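Course notes, unit 4: Costing a mobile manipulator for household tasks
Birutė Ots
Revised August 21, 2020

4.1 Scope

These notes cover the purchase and first-year operation of one wheeled robot with two arms, intended for tidying and fetching tasks in furnished homes. Factory cells are treated in unit 6. The method is the same in both cases, but the line items differ enough that a factory template should not be reused. Students who did so in February underestimated the mounting and site items and left out floor protection entirely.

4.2 Base price and what it leaves out

A quotation for the base machine normally includes the mobile base, the arms, one controller and a charger. Read the exclusions before the price. Items most often quoted separately:

Grippers and spare finger sets
Wrist cameras, their mounts and their cabling
Brackets and adapter plates
Software support after the warranty period
Freight, import duty and unpacking

Brackets deserve their own line. A machined aluminum clamp is cheap by itself, but each change of sensor or gripper tends to need a new one, and the lead time is often longer than that of the part it holds. In the Tosier worksheet, brackets and fasteners are entered at 400 for the first year, with a delivery time of 16 days. Enter the delivery time in the schedule as well as the cost in the budget.

4.3 Site survey

The survey comes before the purchase order. Its purpose is to find the furniture and surfaces that will decide reach, base width and sensor choice. A formal living room is a useful test case: the seating is bulky, the coffee table takes up the center of the floor, and the objects to be handled are small.
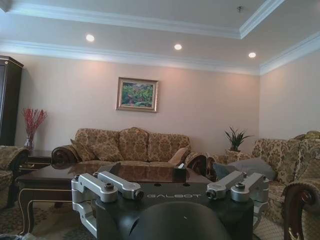
Figure 4.1. Wrist camera view across a coffee table, living room site. Clamp brackets in the foreground.

Points to carry from a site like this into the budget:

Polished surfaces. The table top reflects light from the room. Depth sensors may return poor readings on such a surface, so allow for a trial period or a second sensor type.

Lighting. Recessed ceiling lights leave the wall brighter than the lower part of the room. Specify a camera with adequate exposure range and do not plan on adding lamps at the client's expense.

Rugs. Check that the base can cross the edge of a rug under load. If the vendor gives no figure, ask for a test.

Carved armrests and upholstery. Bumper covers are a low-cost item. Repair of patterned fabric is a high-cost one, and the insurance line should reflect it.

4.4 Recurring costs

Operator time is the largest recurring item in every worksheet we have reviewed. Fabrice Hervieu's method, used in the Winby exercise, charges setup and teardown to each visit – the hours on task are entered separately. Using his method, the exercise gives 2,793 per month for 14 visits. Consumables, transport and cleaning are not in that figure and must be added.

4.5 Lease or purchase

Compare the two over the same period and with the same support terms. The Ung lease includes replacement grippers; the Kumov purchase plan does not, and its price must be adjusted before the comparison is made. Resale value should be entered as zero unless the vendor offers a written buyback.

4.6 Assignment

Prepare a one-page budget for the site in Figure 4.1. State all exclusions. Show bracket and camera mount costs on separate lines, and attach the delivery schedule as a second page.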